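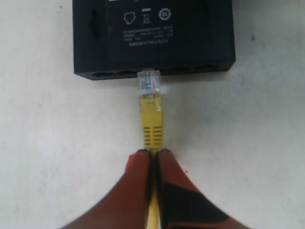 Raquel Abreu had been writing planners for six years before she let herself get interested in plugs. "I thought of insertion as the boring last inch," she says, laughing, over a very large coffee. "You get the arm to the right place, you push, you go home. And then I joined Grovia and spent my entire first winter on that last inch."

Grovia is small, and most of what it makes is software: the layer that sits between a camera view and a pair of arms and decides what they should do next. Abreu looks after the part called Flendau, which takes over from the motion planner when the fingers get close to a port. Her colleague Declan Scanlon wrote the planner itself, and the two of them have a friendly, long-running argument about where one program should stop and the other begin.

"Declan would plan everything to the millimeter if I let him," she says. "And it's lovely code, it really is! But a cable is soft. You grip it below the boot and the plug can tip a little when it touches the housing, and your beautiful plan is now about a plug that's somewhere else."

So Flendau plans very little. It looks through the wrist camera, estimates the angle between the connector and the port, makes a small correction, and looks again, 20 times a second. Clear plastic connectors were a headache for months, Abreu tells me, as the perception model kept latching onto the colored wires inside and ignoring the edges of the plug.
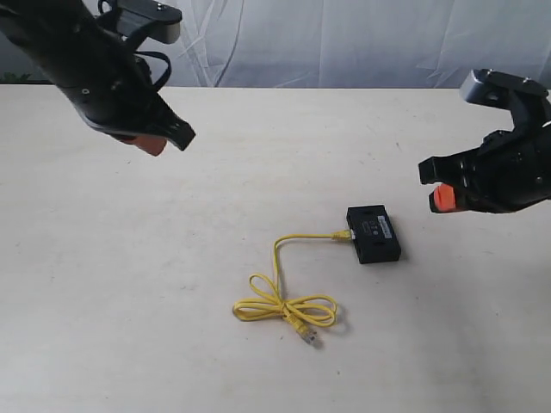
"The other thing is slack," Scanlon puts in, having wandered over with his lunch. "People see a bundle of cable lying on a table and think, fine, pick up the end. My planner sees loops, and it has to decide which arm holds what, and whether pulling here drags the box over there." His current version considers 12 candidate grasps before choosing one. The earlier one looked at 46, and he still sounds a bit wistful about it, though he admits the arms spent a lot of time standing still and thinking.

What both of them talk about most warmly is the replay tool, Haltari, which Abreu began in December as a weekend script and which the whole team now keeps open all day. It lines up the camera views with the finger forces and the planner's decisions, so you can scrub back to the moment things went sideways. "Before that we mostly had opinions," she says. "Now we have opinions and a timeline."

I ask what comes next, and she mentions latches, and then, after a look at Scanlon, unplugging. "Getting the tab down while you pull. Ask me again in a year, and bring more coffee."

Enjoyed this interview? Sign up for our monthly newsletter. You can unsubscribe at any time.

Contact us | Copyright, all rights reserved | Back to top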